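Cold Comforts: The Second Life of the White Foam Box

Open the hall closet at Orhun Çınar's place and you get a faceful of foam boxes. They are stacked to the coat rail, lids on, and he will happily take every one of them down to show you the differences. Thick walls, thin walls, lids that drop in, lids that sit on top and squeak when you turn them (he loves the squeak, his family does not).

Orhun started saving them when he was running a fish counter and couldn't stand to watch them go out with the trash. Word got around on his street. People leave them on his step now, usually on a Saturday, and he finds each one a job.

I went over expecting to hear about picnics, and we did get to picnics! But first there was bread. A foam box with the lid on makes a wonderful place for dough to rise in a drafty kitchen. Orhun puts a jar of warm water in one corner, the bowl in the other, and leaves the whole business alone until after lunch. He makes yogurt the same way, wrapped in a towel, overnight. Then there are the seedlings on the back porch, tucked into boxes with drainage holes poked through the bottom with a pencil, and a row of spring onions that has been going since July.

His friend Barış Taşdemir is the picnic man. Barış packs for a hiking club called Drasow, which means lunch for 70 on the big summer walk, and he has opinions about packing that I have already stolen for my own weekends. Chill the box before you fill it. Put the heavy cold things at the bottom, bread and greens on top, and stuff a dish towel into any gap that's left. Air is the enemy, he told me, and then he opened the lid three times to show me how well it was all staying cold.

Both of them are fussy about cleaning, and I came around to it. White foam picks up dust along the rim and lid, and it holds on to smells if you give it the chance. Orhun wipes his with a soft cloth, warm water and a drop of dish soap, then lets them dry with the lids off. No scouring pads, ever. Anything that once carried fish gets a marker stripe on the side and is never used for food again. Those are the ones that become planters.

You don't need a closetful to begin. One sound box with a lid that fits will do, and a shelf at home where it can stand against the wall with a bit of clear space in front. Small things travel well beside it: a roll of something soft for lining, a couple of towels, a ball of string for the lid. Barış ties his with a bow on top, and I have seen him undo it with his teeth while holding a melon.

I came home with two boxes under my arm and had dough rising in one of them by four o'clock. The other is waiting for the weekend, when there will be peaches, if I can get to the market early enough.

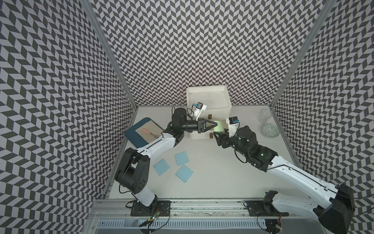
Three Breads for a Slow Rise

Start with the plain white loaf, which forgives almost anything. Mix it after breakfast, cover the bowl, set it in the box beside a jar of warm water and go do something else. The seeded loaf and the olive oil flatbread follow the same pattern, with a longer rest for the seeds.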